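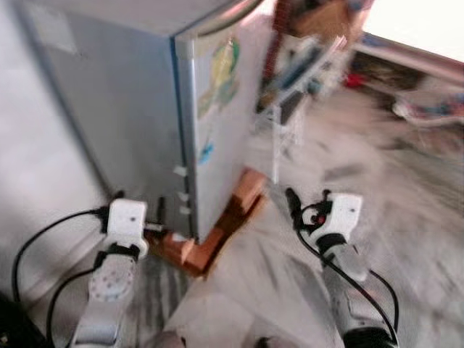 Section 11. Placing and Loading the Compact Refrigerator

This section applies to the Redent compact refrigerator when it is raised on a base. Read all steps before moving the appliance. Two persons are required for steps 2 through 4.

11.1 Preparing the base

1. Select a level area of hard flooring. Carpet is not suitable.
2. Set the base on the floor and press down on each corner. Correct any rocking before continuing.
3. Lift the refrigerator by its lower edges. Do not lift by the door or the door shelves.
4. Lower the appliance onto the base until all feet are supported.

CAUTION: Do not tilt the appliance more than is needed to clear the base. If it has been laid on its side, leave it upright and unplugged for 14 hours.

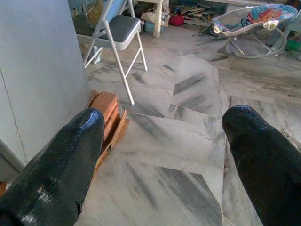

Undia Pimentel

11.2 Checking the surroundings

5. Inspect the floor next to the base. Hard tile may have chips along the joints, and a foot or block must not rest on a damaged edge.
6. Push any spare blocks or planks clear of the side panel. Material left against the panel can scratch the finish.
7. Move folding chairs and other light furniture out of the path of the door.
8. Open the door fully, then close it. The door must swing freely and the base must not shift.

NOTE: Stickers may be applied to the outside of the door. Keep them off the gasket and hinges.

11.3 Loading the door

9. Connect the power cord and allow the interior to cool before loading.
10. Place bottles upright on the lowest door shelf, against the front lip. Tighten all caps.
11. Close the door slowly the first time and listen for contact between the bottles and the interior.
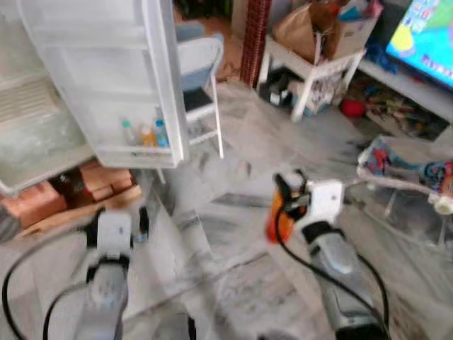

Figure 11-2. Bottles on the lowest door shelf, door open.

CAUTION: Do not hang bags or towels on the open door. The added weight may tip a raised appliance.

12. Check the base again in January of each year and after any move. Replace cracked parts at once. Order replacement feet from Dedent under part number 987.

For cleaning and defrosting, see Section 14.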